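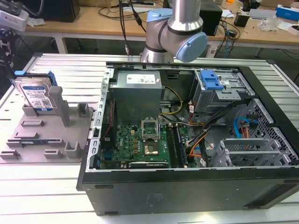 Tower on its side, panel off, CPU socket open

Subject: Re: [kukbridge-repair] Old desktops, worth the bother?

Hello all,

Haiyan Jiang wrote:

> I've been offered a load of old office towers from a
> firm in Prerkatton that is moving out in June. I think
> they are all working but nobody has tried them lately.
> Is there any point in taking them? My brother says
> anything that age is only good for the tip. I've got
> room in the garage for 16 if I move the bikes.

Yes, yes, please move the bikes! I've been running old office towers at home for years and I love them. They were built for people who had to open them up in a hurry, so the side comes off easily and you can get your hands in. Compare that with the laptop my sister gave me last winter, where I had to undo more than 16 tiny screws just to look at the battery (and then found it was glued down).

What I do with mine, in case it gives you ideas. One sits under the stairs and holds all our photos and music. One is my dad's, for email, the cricket scores and his endless letters to Shek parish council. He had been told to buy a new one, but all it needed was a solid state drive and a fresh install of Linux, and now it starts up before he has found his glasses. The third is in bits on a shelf and has kept the other 2 going with fans, cables and a power supply.

A few things I'd look at before you say yes to the lot:

Ask whether the drives are still in. Some firms pull them out, which is fine by me as I'd swap them anyway, but they often take the little mounting trays as well and those are a pain to find.

Check the memory. 4 GB is a struggle these days with a few web pages open, 8 is comfortable for most people. Second-hand sticks are cheap, and if the towers are all the same model you can double up some from the others.

If you take a processor out, please mind the socket! On a lot of boards the pins are in the socket and they bend if you so much as breathe on them. I wrecked a perfectly nice board that way and I still feel bad about it.

Give each one a good brush out by an open door. Take the coin battery out as well and put in a new one, otherwise the clock will be wrong every time and half the web will complain about certificates.

I can come over with the car and take 5 off your hands, or 7 if I fold the seats down. Bevell school was asking for some for the homework club, so I'd happily get those ready first and bring them round.

Do you know what make they are? And are there any keyboards going? I'm always short of keyboards.

Cheers,
Rob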